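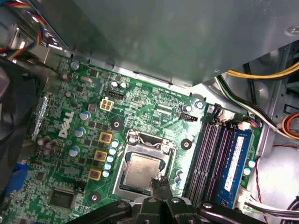

*Green Dell motherboard with the processor socket open.*

## Swapping thermal paste on an old desktop

My old tower had been sounding like a hair dryer since January, so I finally gave it fresh thermal paste. If yours roars every time you open a browser tab, try this before you spend money on a new fan!

You'll want a screwdriver, a small tube of paste (I used Hutamari, any decent one is fine), coffee filters and rubbing alcohol. Set aside 30 minutes, or double that if you stop to vacuum out the dust like I did.

1. Shut down, pull the plug, and hold the power button for a few seconds. Touch bare metal on the case before you reach in.
2. Unplug the cooler's fan and loosen its screws a little at a time, going corner to corner.
3. Twist the cooler gently before lifting. Mine was stuck on hard, and running the PC for about 2 minutes beforehand would've softened things up (I forgot, of course).
4. Wipe the old paste off the cooler and the top of the chip with a damp filter. Keep going until it comes away clean.
5. If the chip has to come out, lift the lever, open the frame and take the chip straight up by its edges. Don't touch the pins in the socket!! They bend if you so much as look at them. Line up the notches when it goes back in, then close the frame and lever.
6. Put a pea-sized blob in the middle and lower the cooler straight down. Tighten corner to corner again.
7. Plug the fan back in. I forgot this too, and got a very rude beep.

My friend Saron Wako does hers with an X of paste and swears by it, so do whichever you like. Check your temperatures once it's booted, and again after a game or a long video.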